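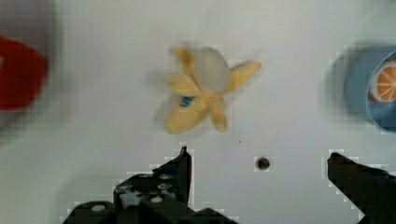 Getting a play kitchen clean is one of those jobs I put off until April every year, and then I do the whole lot in one go. You need a tub, warm water, dish soap and an old toothbrush.

Start by sorting. Solid plastic goes in the tub, and anything with felt, paper or batteries stays out. I squirt in a little soap and let it all sit while I have my coffee – no scrubbing yet!

After that, go over the creases with the toothbrush. Stickers get wiped around, never soaked, or they curl up on you (ask me how I know).

Squeeze any hollow pieces hard over the sink, then stand them hole side down on a towel overnight. 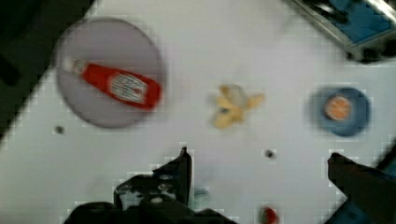
Paloma Haverford wrote in to say she skips the tub and uses the top rack of the dishwasher, no heated dry. I've tried it with plates and cups and they came out fine, but I'd still do the squeezy ones by hand.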